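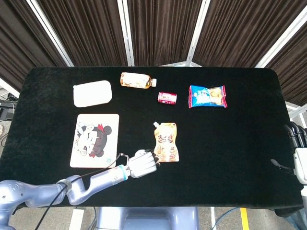

Left hand coming in next to the drink pouch, black velvet table, six items out.

2023-07-22

OK, so today was supposed to be a quick check of the new segmentation settings and it ate the whole afternoon (of course it did). Writing this up while I still remember which config was which.

The velvet is great for depth, by the way! Far fewer phantom points than on the old tabletop, and the plane fit settles right away. What it doesn't fix is flat stuff. The card with the cartoon girl on it and the white rounded thing at the back left both sit so low that the height filter in Pollton throws them out as table. I dropped the threshold by 2 mm and got the card back, plus a lovely fringe of garbage along the table edge. Cropping the workspace polygon tighter got rid of the fringe. Committed that on my branch, please don't merge it yet.

The pouch is the one I care about. Perception gives a decent mask, but the grasp sampler keeps wanting to come in over the spout, and then the planner has to twist the wrist to a silly angle to get there. I bumped the sampler from its default to 700 candidates and added a small penalty near the spout end. Much nicer proposals. Planning time went up too, so Cultano now hits its timeout on 2 of the saved test queries, and I haven't looked at why it's those in particular.

Other thing: the collision model for the left arm doesn't know about the cable along it. It's a fat capsule around the links and that's it. Delia Montecinos wants a padded capsule at the wrist, I'd sooner shrink the joint limits on joint 7 and be done with it. We'll try hers first, it's less typing to undo.

Also the bottle. Amber liquid, clear-ish plastic, pale label, and the mask comes out as basically just the label. Sheehan's depth fill-in might help, need to ask where that code lives these days.

Still to do: rerun the saved queries with the old sampler count, move the spout penalty out of my script and into the yaml, and find out who changed the hand frame offset in January without bumping the version.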